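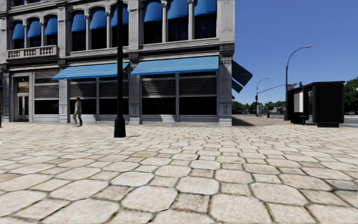

Shakuntala Garg

5.3 The drift fault

I'd love to say Kapoor, our simulated delivery robot, sailed through the plaza runs, but it didn't! In 88 of 659 runs the position estimate slid sideways on the paving, and the planner (quite happily) kept steering on a wrong map. The crossing was the worry, as a small error there puts you over the curb.
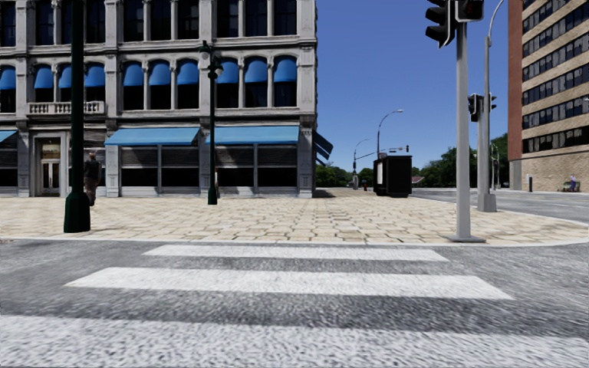

Figure 7. Crosswalk and plaza corner in the Flerngate simulation.

I blamed the lamp posts first and lost most of April to that. Booker Calloway then replayed 21 of the bad runs and found our matcher locking onto the wrong joints between the stones.
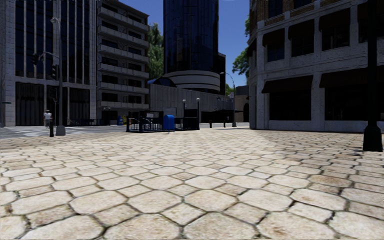
We've since made it stop when two matches score too close together. It's slower, but I'll take slow near a road.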